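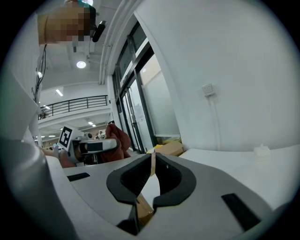
Right gripper view, other gripper on the marker card side with the cloth in it.

August, 4:40 pm

Okay, so the pose jumps. I finally sat down with the Plindonness logs and went through the cloth session properly, and I'm pretty sure now it's two separate bugs that happen to show up in the same episodes (annoying!).

First one is the tracker. Relative pose between the two grippers comes from the marker card whenever we can see it, and falls back to each side's own odometry when we can't. The switch between the two was a hard switch. At index 3522 the card drops out, odometry takes over, and the other gripper teleports sideways and then comes back. The planner sees that as real motion and happily tries to chase it. I put in a blend over 200 ms with a gate on the innovation, and the trace looks so much nicer -- still a small kink at the handoff, but I can live with that for now.

Second one is time sync. The left stream was running 54 ms behind the right after the Joltel driver update. I thought we'd fixed this in the spring?? We fixed it in the recorder and left the old offset in the replay tool, so replay applies it twice. Patched on my branch, not merged yet, please don't pull it until I've rerun the Brurotard set.

Other stuff, in no order:

Ceiling lights in the hall. There's a round bright one high in the view and I suspect auto exposure is hunting on it when the gripper tips up. Want to try locking exposure for one session and see what the feature count does.

The big white wall is no help either, hardly anything on it to track except the outlet and the conduit. The railing side is way better. Maybe turn the table?

Episode 1618 has a bad gripper width reading from start to finish, so I dropped it from the Lumbantobing split. The config still lists it, need to fix that too.

Rerun is going on the big machine now with the blend on and the gate at the default. Check the residual plots before touching the planner weights.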